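Notes from the Closet Floor

06/08/2020

Hello again, Wunolari readers! Last time I promised you I'd finally tackle the sweaters, and I have, mostly. It took me three evenings and a lot of iced tea, and I'd like to report that my closet door now closes without me leaning on it.

I know June is a silly time to be handling wool. But I put everything away in such a hurry this past January (we had that leak, remember, and I was shoving clothes into any bag that would hold them) that I never sorted a thing. So out it all came, onto the guest bed, one armful after another. I went through it the way my old boss at the Gemov shop on Lưu Street taught me, heavy stuff first, then the fine knits, then whatever is left that you don't want to think about.

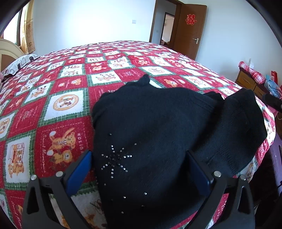
Black knits are my weakness and I own far too many of them. Plain ones are easy, I just fold them in thirds and roll. The fancy ones take more patience, like the fuzzy one with the rhinestone starburst, which looked so much like a snowflake on top of the teddy bear bedspread that I got a bit of a Christmas feeling in the middle of summer! There are a few single stones sprinkled under the burst too, and those little strays are the ones I worry about, so that sweater gets the full treatment. I turn it inside out, lay a piece of tissue across the front, fold the sleeves back and never, ever hang it. Hangers and soft knits do not get along. I have the shoulder bumps to prove it.

For storage I'm trying the Mukex bags, the flat kind with a zipper on the long side. So far I like them. They slide under the bed, and I can get four sweaters in one if I behave myself, five if I sit on it. I paid over 190 dollars for a cedar chest once and it never held half as much (it's a very nice place for the cat to sleep, though).

The give-away pile ended up bigger than I expected, mostly cardigans with one button missing. I'm sewing the buttons back on before they go, and I've got a whole jar to match from, so that's my next few nights spoken for. If any of you have a good trick for getting pills off mohair without making it bald, please write in. I've tried the razor and I've tried the comb, and I'm scared of both.

Next time, scarves!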